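Week 6 notes: gathering demonstrations for the assembly tasks
Unit convenor: Amber Vermeulen. Lab sessions: Henk De Smet.

Welcome back, everyone. Last week we talked about policies as if the examples simply turned up on the doorstep, and this week we'll look at where they come from (and why your lab partner has had a sore wrist since November!). Please read these notes before your lab slot, and bring your logbook.

Our working case is processor placement on a desktop motherboard. I'm fond of it because the whole job fits in the palm of your hand and still manages to be difficult. The chip has to arrive over the socket square and level, with the load plate already open, and the fingers must hold it by its edges.

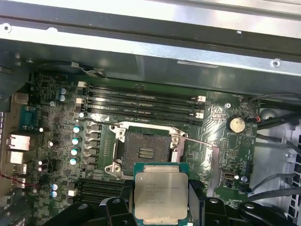
An episode, for our purposes, begins when you press the pedal and ends when you release it. Keep the middle honest. If you hesitate over the socket, hesitate, and let the recording run. A learner that has only ever seen confident approaches has no idea what to do when it drifts a few millimetres to one side, and we'd like it to have seen you drift and come back again. Aim for episodes under 30 seconds, but don't rush to get there.

The Grulimov set, which you'll be training on in Week 8, has 2129 episodes from earlier cohorts. Henk has gone through the lot and set aside 600 for validation. Please don't train on those, however tempting they look at the end of semester.

A word on viewpoints. The close view is where you judge alignment, and the wide view is where you notice that the arm is coming down on the wrong side of the case, or that a cable has wandered into its path. Watch both when you label. 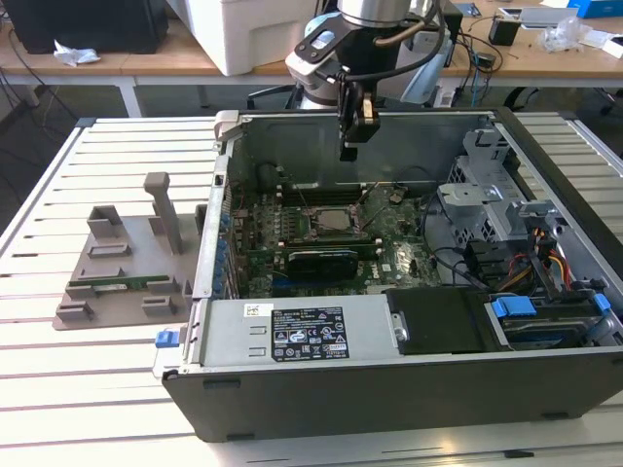

Labels go in the Clevititz sheet, one row per episode: your initials, the task, the outcome and a short comment in plain words. "Chip tilted, tried again" is lovely. "Bad" is not much use to anybody. Mark failures as failures and keep them; we'll come back to them when we get to recovery behaviour.

For the lab: record your episodes in pairs, swap after every 2, and label your partner's work instead of your own. Have a look at the Võ reading too, at least the section on operator style, as I'll be asking for your thoughts on it in the tutorial.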